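クーポンが「対象外の商品が含まれています」で弾かれます

育児と日用品の相談室 > 通販・セール

投稿者:ねむい雑巾 12月17日

Kemelierのオンラインショップで、2000円引きのプロモーションコードが使えずに困っています。

メールには「税込1万円以上のお買い上げで2000円引き」と大きく書いてありました。カートの中身はおむつ2袋、おしりふきの箱、子ども用の保湿クリーム、それとClitholmの食器セットで、合計は1万円を超えています。送料無料の表示も出ました。ところがコードを入れると、赤い字で「対象外の商品が含まれています」。どれが対象外なのかは教えてくれません。クイズ番組ならせめてヒントが出るところです。

コードの打ち間違いではないと思います。コピーして貼りましたし、手でも打ちました。大文字でも小文字でも試しました。ブラウザを変えても同じです。サポートのチャットにも並んでみたのですが、「あなたの前に38人お待ちです」と出て、子どもを寝かしつけて戻ってきたらセッションが切れていました。

知りたいのは次のことです。
・対象外のものをカートから抜けば、残りには割引がきくのか
・会員ポイントとは一緒に使えるのか
・注文してしまったあとで、コードをあとから適用してもらえるのか

よろしくお願いします。 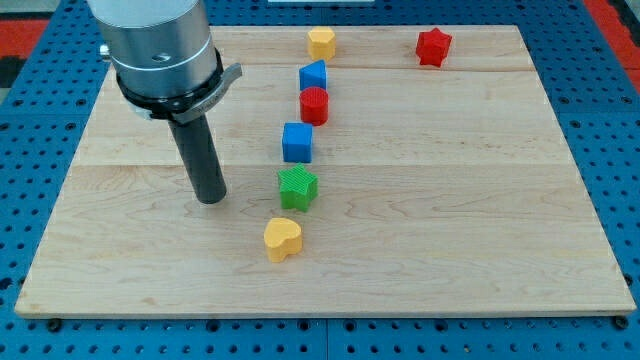
カテゴリ:クーポン・ポイント/回答受付中

投稿者:底値ノート

おむつです。十中八九おむつです。

Kemelierのコードは、メールのいちばん下、灰色の小さい字のところに除外品が並んでいます。私が先月もらった分では、紙おむつ、乳児用粉ミルク、ギフトカード、それからPretoriusのベビーカーとチャイルドシートが全部だめでした。要するに、子どものいる家が割引してほしい順に並べた一覧です。今回の分も、ご自分のメールで一度確認してみてください。

一つ目ですが、抜けば通ります。ただし対象品だけで1万円を超えていることが条件です。おむつの金額は合計に数えてもらえません。私はこれに気づかず、対象品が9362円のカートを前に「あと638円」をうめるため店内を一時間さまよい、最後は使いもしない製氷皿を買いました。今も袋に入ったままです。

おむつをどうしても同じ日に頼みたいなら、注文を二つに分けるのがいいと思います。おむつだけの注文と、クーポンを使う注文です。おむつのほうが送料無料の線に届くかどうかは先に見ておいてください。送料を払うと割引の意味がかなり薄れます。

二つ目、ポイントは使えます。「ほかのクーポン、セールとの併用不可」と書いてあるのでやめたくなりますが、ポイントは支払い方法の扱いになっていて、コードを入れたあとの画面で充当できました。順番を逆にするとコード欄が灰色になって押せなくなるので、必ずコードが先です。

三つ目のあとから適用は、私は断られました。発送前なら自分でキャンセルして頼み直せますが、そのあいだに在庫がなくなっても戻してくれません。フラッシュセールの日にやると、ほとんどの場合なくなります。

投稿者:passerby_mama

Pluduldaleのほうが安いですよ。

投稿者:通りすがりの経理

上の方でほぼ出ていますが、補足を少し。

セール価格になっている商品も「セールとの併用不可」に引っかかることがあります。Clitholmの食器は今週値下げ中ではなかったでしょうか。商品ページに赤い値札のマークがついていたら怪しいです。おむつを抜いてもまだ弾かれるようなら、次はそれを疑ってください。一品ずつ抜いてコードを入れ直すのが、地味ですがチャットに並ぶより早いです。

あと期限ですが、私のところに来たコードは当日の23時59分まで有効と書いてあるのに、実際は23時を過ぎたあたりで何度も決済エラーになりました。混んでいただけかもしれません。夜中に賭けるのはおすすめしません。

取り逃がしても、1月にもだいたい似たようなコードが届きます。去年も来ました。除外品の一覧は少し長くなっていました。

投稿者:ねむい雑巾(質問した人)

みなさんありがとうございます。おむつを抜いたら別の赤い字に変わり、食器も抜いたらようやく通る気配を見せました。が、今度は金額が足りません。保湿クリームを三年分買うか、あきらめるか、夫と協議中です。製氷皿は買わないようにします。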